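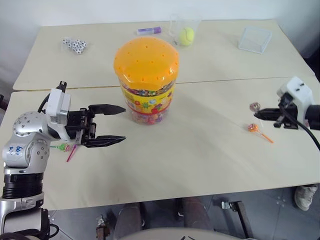
A candy jar, orange lid on, with a lollipop next to it

Mindent Help > Kitchen & Pantry > Storage
Asked April 26, 2020 | Viewed 886 times | 3 answers

Best way to keep small candies AND lollipops in one big jar?

Hi all! I'm finally putting together the candy table I've wanted forever and I need some advice from people who have done this longer than me. I have a big clear plastic jar with a domed orange lid and I love it, it makes me happy every time I walk by. The small candies go in fine. You just pour. The lollipops are driving me nuts. If I put them in first the sticks take up all the room, and if I put them in last the heads end up on top and the lid won't sit down. I'd really like to have everything together so the kids can reach in and pick. Is there a trick to it, or do I need a second jar? Also wondering how long hard candy keeps in a jar like this, I'd like it to last until December if it can.

Answer 1 (accepted)

Oh, I love a candy table! I've been doing one every year and I went through exactly this. Get a second container for the lollipops. A tall drinking glass works great, or one of the cheap Gekel tumblers, mine was 79 cents. Put an inch or two of dry rice in the bottom and push the sticks in. They stand up like a bouquet and people can see the colors before they grab one.

For the jar, only wrapped candy if it has to last. Individually wrapped hard candy should be good until December if you keep it away from the stove and out of the sun. Check the dates on the bags before you pour them out and write the earliest one on a bit of tape under the jar. Anything unwrapped will pick up moisture and you'll be chipping it out with a spoon in July – ask me how I know. Chocolate I would put out the same week you want it eaten.

Answer 2

just get a bigger jar. Gestau has a 220 oz one

Answer 3

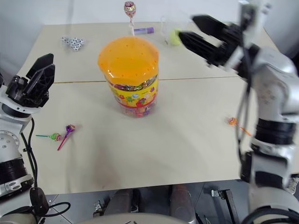 Sorting first is what fixes this, and it's the fun part! Clear off a table, pull out everything that won't pour, and see what you've got before you decide on containers. Sticks in one group, big round pieces in another, little wrapped stuff straight in the jar. With the lollipops lying flat on the table like that you can pick out the colors you want up front, and the soccer ball candies in the corner would look so cute in a low bowl of their own. I'd keep that yellow label with the cartoon flowers on the jar too, you can still see plenty of candy underneath it. And put the glue stick to work! Cut little tags from card stock, glue on a ribbon loop, and hang one on each container.

If you really want lollipops in the jar, fill it a bit over halfway, slide them in head down along the wall, then pour the small candies in the middle. It only works if the sticks are shorter than the space left under the lid, so test one before you do the lot.

Comment on Answer 3: Head down! I had been doing it the other way. Going to try that and the rice glass – thank you both so much!!

Comment on Answer 2: do you know if the lid on that one screws or snaps?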